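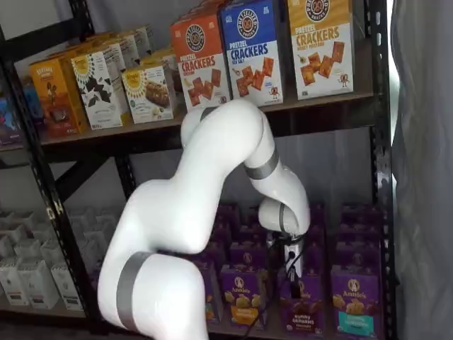
Arm at the grocery shelf, gripper down at the lower level among the purple Annie's boxes.

September 1, 2021
Shelf picking, teleop collection. Operators: Jade, Petro. Notes: L. Chisholm

Goal for this block is 1008 kept episodes on the two-level shelf. One episode = approach, grasp one box, lift clear, retract to home. Placement is a separate task and gets its own label set. Do not mix them in the same session folder again.

Layout as run: tall pretzel cracker boxes upper right (orange, blue sea salt, yellow honey mustard), smaller snack boxes upper left, Annie's block on the lower shelf from center to right, small white boxes lower left. Positions within a group get shuffled every 60 episodes. Groups stay where they are until Sewwandi has a baseline.

Lower shelf is the harder half. The wrist has to come in under the upper board, and the usable approach angles are limited. Petro goes in steep and straightens late. Jade comes in from the right of the block. Both are fine, keep both, but tag operator in the metadata so we can split on it. In the May data we had one operator and the policy copied his hesitation before every close.

Cable: it trails down from the gripper in front of the lower boxes and drags on the front row when the arm moves left. Three episodes lost this morning to a box being turned by the cable before contact. Marked as discard, reason code CABLE. Mathis wants to clip it along the forearm. I would rather finish the block first, changing the cable changes what the cameras see. Open.

Annie's variants: the fronts are all purple and differ mostly in the label band (yellow, dark maroon, teal) and the photo. Language labels must name the band color for now. "Pick the purple box" is not a valid instruction on this shelf. The annotation sheet from Skorcombe still has that as a template line, strike it.

Curtain on the right side leaks light at the top of the gap. Exposure on the side camera is locked, so the right post blows out when the sun moves around. Checked 20 or so frames, labels still readable. Leaving it. If the Fraser people ask for lighting variation we already have some.

Logger: Madik writer dropped the gripper channel twice, both times right after a pause. Workaround is to restart the writer after any pause over 3000 ms. Petro has the trace.

Retries: a failed grasp followed by a successful one in the same episode is kept, with the failed close time-stamped. A failed grasp that knocks over a neighbor is discarded.

To do
- Sewwandi: success check on the lower shelf subset only
- Mathis: cable clip, sketch but do not mount
- Jade: redo label pass on the maroon band episodes, some were entered as yellow
- me: ask Brureso about spare finger pads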